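Flulta opens cardboard return service for small shops
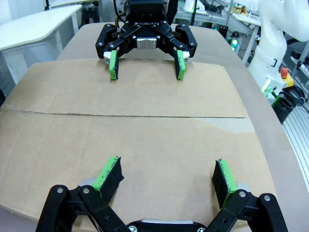
2020-08-01 - Flulta, a packaging supplier for small and middle-size shops, starts today a service that takes back used corrugated cardboard and gives it a second life as shipping boxes and filling material. The service carries the name Pacheco and is open to all shops which already order from the Flulta warehouse.

The idea came from the customers themselves. Many shops receive goods in strong boxes, open them one time and pay to have them taken away. In a trial which started in April, 230 shops gave back their flattened boxes to the Flulta driver at the normal delivery. In this period 4,000 sheets were collected, and a large part of them could be used again without going to the paper mill.

Every sheet that comes back is laid open on a table and checked on both sides. A fold across the middle is no problem, as the sheet can be folded again on the same line. Torn or peeled surface paper is accepted too, if the layer under it is still whole. Such sheets are not sold as outside boxes - they are cut into dividers and corner protection. Cardboard with oil, food or strong smell cannot be taken.

Shops are asked to prepare the cardboard in a simple way:

Open the bottom of the box and press it flat.
Remove tape, plastic bands and address labels where this is possible.
Keep the sheets dry and tie them in bundles.

The cutting is done by Brustex, which also makes the new dividers. Deliveries and collections stay with Vultance, so the shops will see the same trucks as before.

The service costs nothing for customers with a monthly order. Other shops can join for a fee of 2 dollars per bundle. Flulta has room for 316 shops in the first round, and the trial shops keep their place if they wish.

Registration is possible by the order form or at the warehouse desk. Questions from the press are answered by the Flulta office on working days.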